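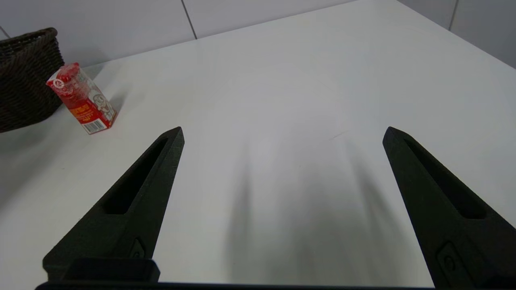
Rhun Gronow reckons the Baloch glaze is crawling through dust on the bisque, and would I please stop blaming the recipe.

March, glaze notebook, 4:10 p.m.

Washed 16 test tiles and left them to dry overnight. Dipped half for 3 seconds and brushed the rest, badly. Fired to cone 6, slow cool. The dipped ones behaved. The brushed ones pulled back from every corner like they'd heard something about me.

Dust may be part of it. So is my brushing, but that goes in a different notebook. The bucket was also thick enough to stand a spoon in, so I added water and sieved it twice. Lost a good cupful down my apron. 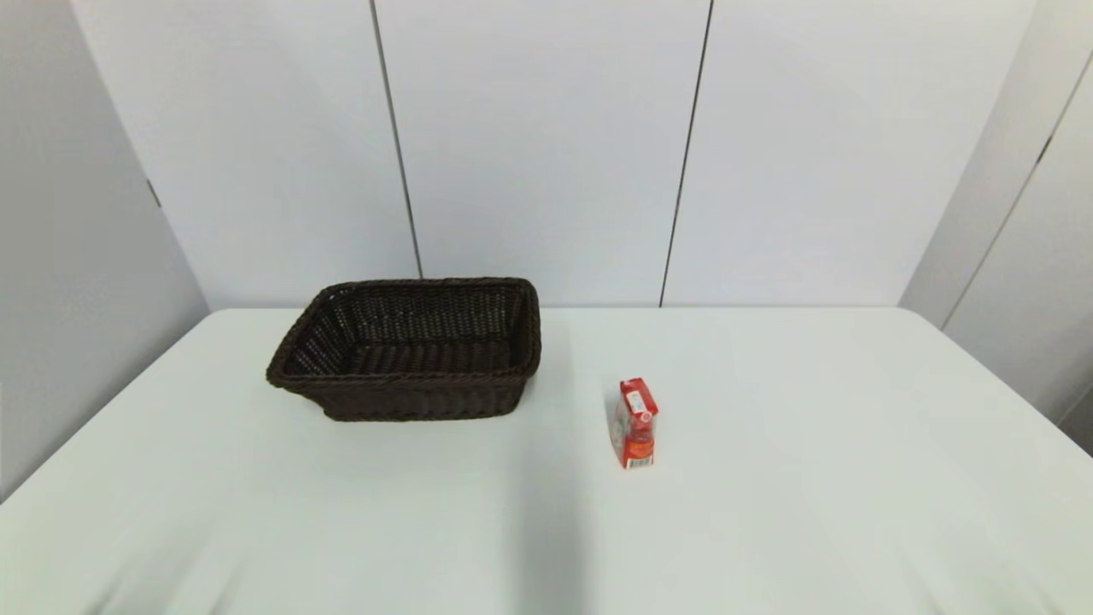

Try it with less zinc before you touch anything else, wrote Faisal Cheema in the margin of my last entry, in pen, over my numbers. Fine. Next batch gets half the zinc and goes on the Marska clay, where I can still read the recipe.

Kiln is at 24 hours and still too warm to open. Opened it anyway. One tile pinged.

Recent entries
Marska clay: shrinkage, again
Sieves we have ruined
Iron red that came out brown

Last updated: March
Contact the Workedbridge glaze room | Back to top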